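Budget season again, and April is when the money has to be spent or handed back. I asked for two new hands. Amarasinghe quoted $3,000 each, then added 10 per cent for freight to Centhorpe, as though they were flying business class. Stamau will do a pair for $2,000 if we don't mind waiting until everyone has retired.

Meanwhile the Prusesix line in my spreadsheet says "misc. groceries", and finance would like a word about how much cola a robotics program needs. My answer is that the drawer job eats bottles.
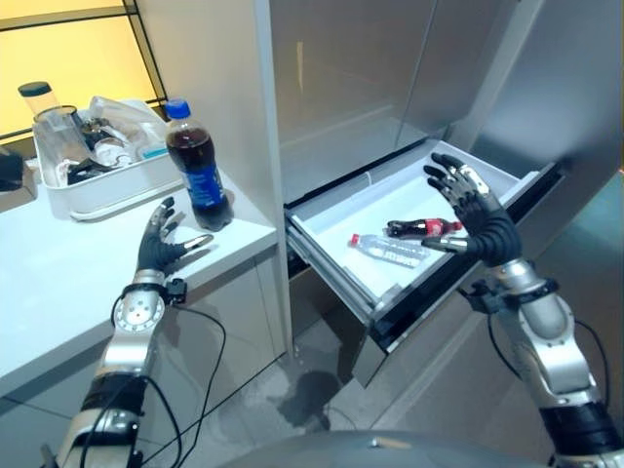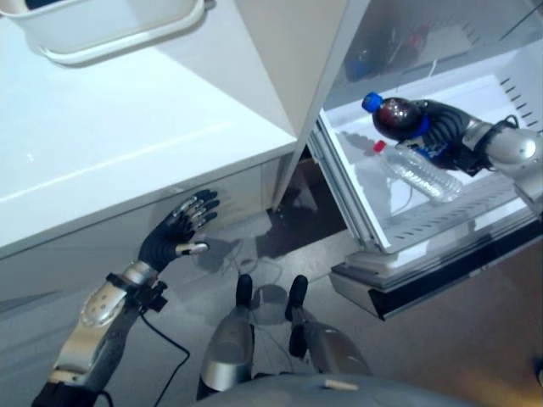
One hand at the pull-out drawer, bottles courtesy of misc. groceries.

I've moved the cables and spare fingertips to their own line, coloured it green so it looks like savings, and sent the lot off. If it comes back trimmed, the second hand goes first. The groceries stay.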